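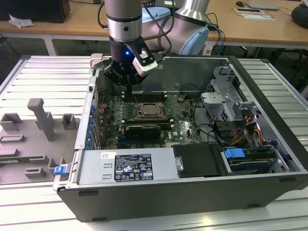

Which part of a used desktop computer takes the longest to recover in working condition?

The processor takes the longest in most cases, and most of that time goes into clearing a path to the socket.

4.2 Access to the processor and memory

We recorded the steps needed to reach each reusable part in 60 used computers supplied by Gridumero. A step was any single action that had to be finished before the next part could be touched, such as unplugging a cable, opening a latch or lifting out a shroud. Danko and Siddiqui listed the steps separately, and Hubáček settled the cases where the two lists did not match.

Memory was usually the quickest part to reach. On boards with slots on both sides of the socket, as in Figure 6, the two banks were counted as separate parts. Loose drive cables often lay over one bank and left the other clear, and the two counts then differed by up to 7 steps. Cables that could be pushed aside without unplugging them were not counted. This follows the rule used in our earlier work with Delić machines, where counting every cable made the totals hard to compare.

The socket itself adds few steps. A retention frame is held down by a lever, and the lever needs free space along its full path before it can be raised. Figure 6 shows a frame and lever of this kind, with the memory slots running to either side.

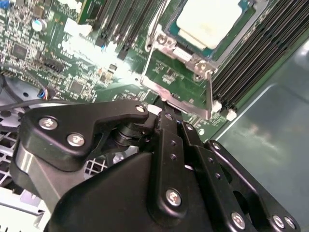
Where that space was blocked, the lever could be released but not opened fully, and the blocking part was added to the count. Cards mounted close to the socket were the most common cause. Power wires came second, mainly in cases where the bundle was too short to be folded back over the drive cage.

Over 205 parts were logged in this way. Parts with damaged contacts were kept in the step counts and left out of the resale figures in Section 5. Machines that arrived from Haltusik with their covers already off were timed from the first internal step only.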